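Speaker notes: Lending Desk Policy, Rilosden Public Library

1. Opening
Thank the branch managers. The loan period moves from 14 days to 16 in March. Staff should quote the new period at checkout.

2. Returns
Items go into an open bin and are checked in before shelving. Branches processed 1466 returns during the trial. Pause for questions from the Candent branch.
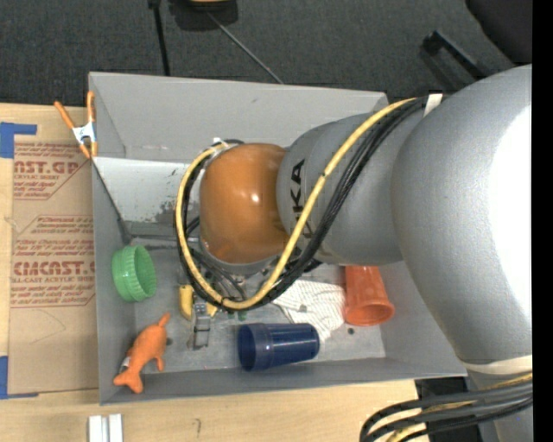 3. Renewals
Patrons may renew up to 6 times unless a hold exists. Refer disputes to Njoroge Massawe. Ferdinand Schwaiger will take the remaining questions.

Shares: 16
Comments: 6

Related
Interlibrary Loans: Notes for Staff
Holds and Waiting Lists
Meeting Rooms at Candent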